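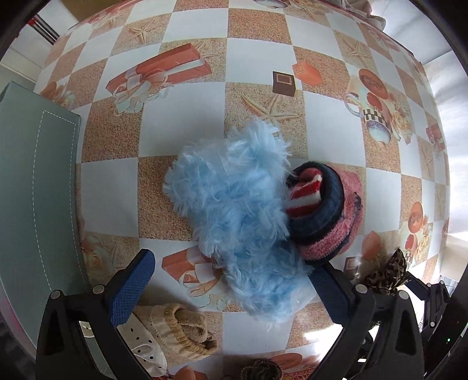 Wakulcombe, 11 Mar 2025

Section 4. Picking Up Soft Goods with the Hand-Held Gripper

Welcome to the part of the guide that most of you have been asking for. By now you've set up your table and met the gripper, and you probably have a pile of soft things waiting to be sorted. The Detby sorting line will take over the first pass of the returns work in August, and between now and then it learns from the way you pick things up. So please take your time with this section. Make a cup of tea, read it through once, and then come back to step 1 with the tool in your hand.

Soft goods are the hardest thing we handle. A box has corners, and a box stays where you put it. A shaggy plush will spread itself out over the cloth, lean on whatever is next to it and give the fingers nothing firm to close on. Those of you who have worked the returns bench for years do this without thinking, and that is just the know-how we'd like the line to have.

Before you start

Lay out your items in the middle of the table with a few of them touching. A plush beside a knitted piece is a good mix, with a sock or slipper and a scrap or two of printed fabric close by. You don't need to tidy them. The bins on the line won't be tidy either, and a patterned tablecloth is perfectly fine to work on.

Check that the small green light on the gripper is lit. If it isn't, go back to Section 2 and charge the tool before going any further.

Picking up an item

1. Hold the gripper so that both padded fingers point at the table, and open them all the way.

2. Bring the open fingers down on either side of the item. With long fur, aim for the body of the toy underneath and let the loose tufts fall where they like.

3. Look at both pads before you close. It's all right if one of them is already resting against the fur, as long as the other has a clear path in.

4. Squeeze slowly until you feel the item push back, then hold for two seconds.

5. Lift straight up to the height of your elbow. If a neighboring piece comes along with it, lower everything, open the fingers and try from a different side.

6. Carry the item to its tray, lower it until it touches the bottom, and open the fingers. Please don't drop it from above, even when you're in a hurry (we know the temptation well!).

7. Go on to the next item. When the table is clear, mix the pieces up and lay them out again in a new order.

Note: A missed pick is still useful. Carry on with your next try and leave the recording running. The team at Trasano, who look after the training side, would much prefer an honest morning's work with a few fumbles in it to a perfect one.

Note: Knitted items stretch. Take hats and cozies by the thick outer band where you can, and if there's another piece tucked inside, move the two together as one item.

Caution: Keep your free hand away from the fingers while they are closing. The pads are gentle on fabric but they can still pinch.

Caution: Long fibers can work their way in around the screws on the side frames. Stop, switch the tool off, and pull them free by hand before the next pick. Never cut them out with the tool running.

How long to work

A session is 21 picks, followed by a proper break away from the bench. The gripper is light enough, but your wrist will notice it by the afternoon, and we'd like you to stop before it does. Sessions count as normal bench time and are paid the same way. Speed is not recorded against your name.

What changes in August

The line will do the first sort and you will do the second. That means less bending over the deep bins, and more time spent on the pieces that need a person to look at them – a torn seam, a missing button, a stain the line can't judge. The Chaturvedi benches by the windows are staying put, and so are the shift times. There will be a stop button at every station, and anybody on the floor may press it without asking first.

If something in this section doesn't match what you find at your own table, write it in the margin of the bench copy. We collect those notes before each new printing.

Section 5 covers cleaning the finger pads.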